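Home | Modules | Timetable | Library | Contact
Search this site Go

Decorative Surfaces, Handout 4: Pattern in a circle
February 2023

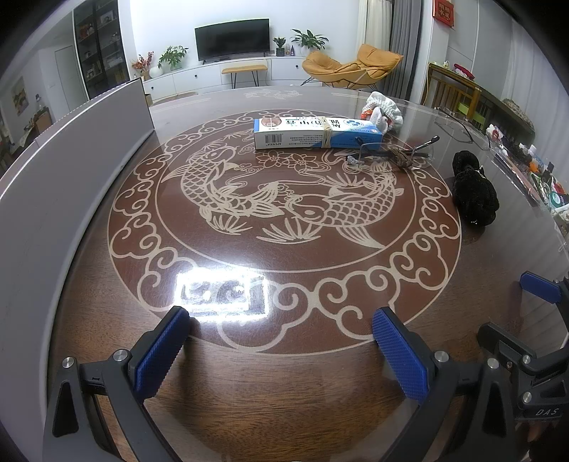

Last week we spoke about borders on straight furniture. Today we continue with round shapes, which are more difficult for the designer. A round surface has no top and no bottom, so people look at it from every side. The old pattern books give two answers: repeat one motif around the centre, or turn two figures head to tail.

Please remember these terms:
medallion – the closed middle part of a design
ground – the plain area between motifs
scroll – a curling line, often used for clouds or leaves

In the Fondard workshop notes, a medallion for a top of 900 mm is drawn first at 50 per cent of its size. Brirnov teachers prefer full size from the beginning. I find the first way easier for students, but you may choose.

Homework: read Tripathi, chapter 2, and draw one medallion with two animals. Leave the ground empty for now, we will fill it together in class.

We use cookies to improve this site. Accept | Settings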